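**Fendard Cell Rulebook, wall edition**
Stock code 221. Laminated, A2, two drill holes, no inspirational quotations.

Most picking cells come with a risk assessment, which lives in a drawer, and a set of house rules, which live in the head of whoever is on holiday. The Rulebook is 14 rules in large type, meant to be read from where you stand when you're about to do something daft.

Three of them, so you know what you're buying:

- **Rule 2.** If the bin can move, it will. Clamp it to something heavier than your optimism, and check the clamp before each run.
- **Rule 6.** Cables and hoses at the wrist get enough slack for the full turn and no more. Drive the wrist to both ends of its travel, slowly, and watch the loop the whole way.
- **Rule 11.** Nobody reaches in for a stuck part while the drives are live. The part is in no hurry.

The wording was drafted by Zlata Kravets at our Understead workshop, then cut by almost half after the fitters had been at it. It sits alongside your risk assessment and your local safety law and replaces neither. If the two disagree, follow the law and write to us, as we'd like to know.

**What's in the tube**

- One wall sheet
- 17 blank stickers for your own additions (please don't use them all)
- A sign-off card for the cell door, with room for initials and the date of the last stop-button test

**Sizes and languages:** A2 or A3, English or Ukrainian. The A3 is for small cells and good eyesight.

**Cleaning:** damp cloth. Solvent takes the red ink off, and the red ink is the important bit.

Current issue: November 21, 2023. Older issues have Rule 9 in a form we now regret, and we'll swap them free if you post the old one back. 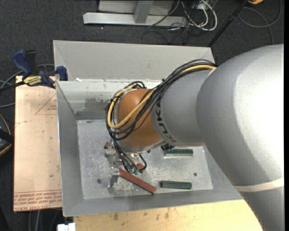
Marta Mykhailiuk: We've had the A3 up since the start of the month. Rule 6 should mention air hoses by name in bold, as our lot read "cables" and stopped there. Also, is the sign-off card sold separately? Ours is full.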